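BRELLSTEAD — The Amham community kitchen will reopen its tabletop cooking room in August with a standard set of dishes and small equipment at every table, according to a notice dated 27 May 2023. The change replaces the shared cabinet system, under which users collected plates and mugs from the hallway and returned them at the end of each session.

The kit was laid out on a trial table this spring. It includes a mug tree, racks for plates and a countertop oven. The surface is protected by a brown mat, and the oven stays at the right side so that the middle of the table can be used for preparing food.
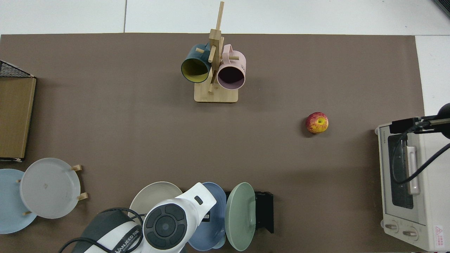 The trial table at Amham, with the mug tree at the back and the Toshiba toaster oven at right.

Storage on the table is open. Mugs hang by their handles with the rims down, and plates stand on edge in slotted or pegged racks. Under the old system, plates were stacked in the cabinet and the lower ones were seldom used. The kitchen's operator, Drivent, said upright storage also shortens the check at the end of a session — a missing plate leaves an open slot.

Drivent has budgeted $400 per table for dishes, racks and mats, with the ovens bought separately. A further $300 will cover spare mugs and plates for the first year.
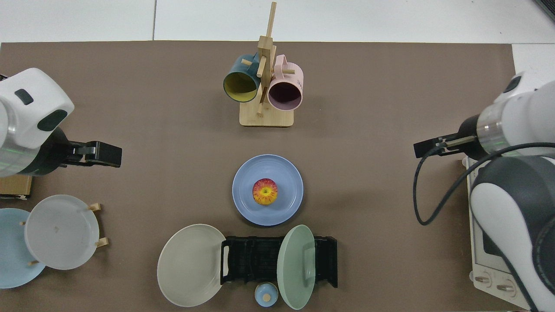 Colors were left mixed on purpose. Replacement pieces will be bought singly, and the operator did not want to depend on one pattern staying in stock. Any plate that fits the rack slots is acceptable under the new rules.

Food left out during a session is to be kept on a plate and off the mat. Mats will be wiped down between bookings and washed every 10 days.

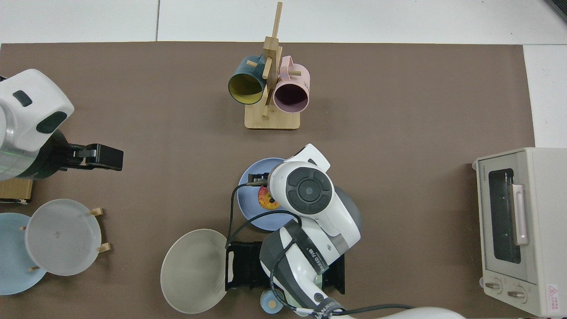 An apple on a light blue plate at the trial table, with the mug tree behind.

The room is on the ground floor of the Brennan building and takes 80 bookings a month. Session lengths will not change. The hallway cabinet will remain in use for baking pans and large pots, which do not fit on the tables.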